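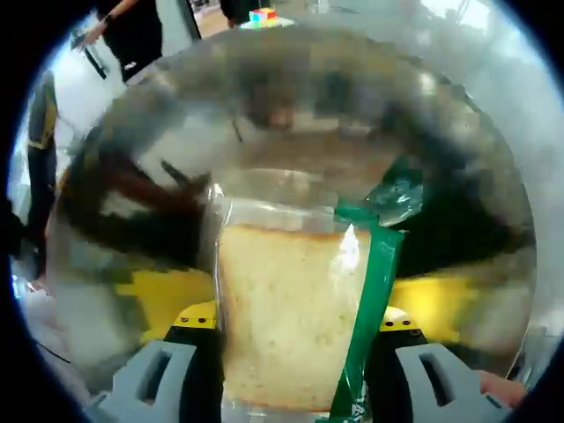
Minutes of the Flestisent Music Awards planning meeting, Jul 6, 2024, typed up by me (Reece Sedgwick) from two pages of notes and whatever I could remember on the drive home. We started late, as usual, and the first thing we did was argue about whether the April minutes had ever been approved. They hadn't, so we approved them, with one fix: I'd written that the Folk prize was "dropped" and it was only "parked." Lunch was sandwiches, so if my notes get thin in the middle, that's me trying to write and spread mustard at the same time.

## Entries

I gave the numbers. We closed with 1,194 entries across all categories, which made everybody very happy for a minute, and then we remembered that somebody has to listen to them! Song of the Year is the monster again. Best Live Act is healthy. Best Arrangement is looking sad, and I said so. Denise thinks people don't know what it means and skip right over it. She'd like a one-line explanation on the form next year, something like "this is for the person who decided where the horns go." I liked that a lot and wrote it down word for word.

We talked for a while about duplicates. The form lets you submit the same song as many times as you want, and a few bands clearly took that as encouragement. Shehu put the same single into Song of the Year, Record of the Year and Best Newcomer, and they've been playing together since I had hair. Song and Record are both fine under the rules. Newcomer is not. **Agreed:** I'll write to them, nicely, and move the fee over to another category if they want one.

## Judging

This took up most of the meeting.

Up to now every judge has listened to everything in a category, and last year two of our judges told me they'd stopped partway through Song of the Year and guessed. I appreciate them telling me, but wow. So the proposal on the table was two rounds. In the first, entries get split between small listening groups and each one is heard by at least three people. That gets each category down to a longlist of 50, or fewer where there aren't that many entries to begin with. In the second, the full panel hears the whole longlist and picks the nominees.

Marcus was against it. He worries that a great song could land with three people who just don't like that kind of music, and then it's gone. He brought up the accordion record from two years back, which half the room hated and which ended up winning (deservedly, I still play it). Denise said the answer is to mix the groups up so there's never one made up only of rock people or only of jazz people. Marcus said that was better but he'd still like a safety net. After some back and forth we landed on a rescue vote: any first-round judge can pull one song through to the longlist, no matter what the others in the group thought, and doesn't have to explain it.

**Agreed:** two rounds, mixed groups, one rescue per judge. Marcus asked me to record that he voted yes "with a frown." Recorded.

We also agreed on four nominees per category. I had wanted five. I lost, and I'm being a good sport about it.

Conflicts of interest: same rule as before, if you played on it, produced it, or are married to it, you sit out. Yolanda asked about people who teach somebody who's entered. We didn't have a rule for that. In a town this size, a piano teacher could end up sitting out of pretty much everything, so we settled on this: current students, you sit out, former students, you say so out loud and carry on.

## Venue

Hidier is holding the big room for us and wants an answer soon. The good stuff: proper lights, a backstage with an actual door, and parking that doesn't involve the church. The less good stuff: they want us to use their sound person, and our sound person, who is Marcus's brother-in-law, has done every one of these shows and will be hurt. I offered to ask Hidier if the two could share the night, one at the desk and one on stage. Marcus offered to not be the one who tells his brother-in-law anything until we know.

The deposit is $3,000. That's more than we've ever put down on a room and it got a bit quiet. Yolanda went through the account with us and we can cover it out of entry fees, as long as we don't also order the fancy trophies. I would trade the fancy trophies for a working monitor mix any day of the week and I said that too, possibly louder than I needed to.

**Agreed:** go ahead with Hidier if they'll bend on the sound question. Plain trophies. Yolanda to read the contract before any of us signs, especially the part about leaving times, which caught us out at the old place.

## Performances

We usually ask the Record of the Year nominees to play, and it usually runs long. Denise had a running order from last time with the real timings penciled in next to the planned ones, and it was painful reading. The changeovers are what's killing us. She suggested one shared drum kit and one shared bass amp, and no act brings its own unless they've talked to her first. Drummers will complain. Denise is ready for the drummers.

There was also a question about whether we should have an opening number with everybody on stage together. I think it sounds wonderful! Marcus thinks it sounds like eleven guitars tuning. We left it open, and I'm going to sound out a few people before the next meeting and see if anyone would be up for arranging it.

## Streaming

Rolska, the little video outfit that filmed the fall showcase, has offered to stream the ceremony. They'd want their name on the screen and a few tickets. Nothing else, as far as I can tell from their email. Yolanda asked what happens with cover songs, and I didn't know, and neither did anyone else, so that goes on the list. **Agreed:** say thank you, say probably, find out about covers before we say yes.

## Who's doing what

- Me: letter to Shehu, sound question to Hidier, reply to Rolska, opening number phone calls
- Denise: listening groups, shared gear list, new wording for Best Arrangement
- Yolanda: venue contract, plain trophy quote, covers question
- Marcus: write up the rescue vote in a form judges will read

## Anything else

The Folk prize is still parked. Denise asked how long something can be parked before it gets towed, and we put it on the agenda for next time, near the top, so we can't run out of time again.

Next meeting is at Yolanda's, same hour. Please send me corrections before then and not during.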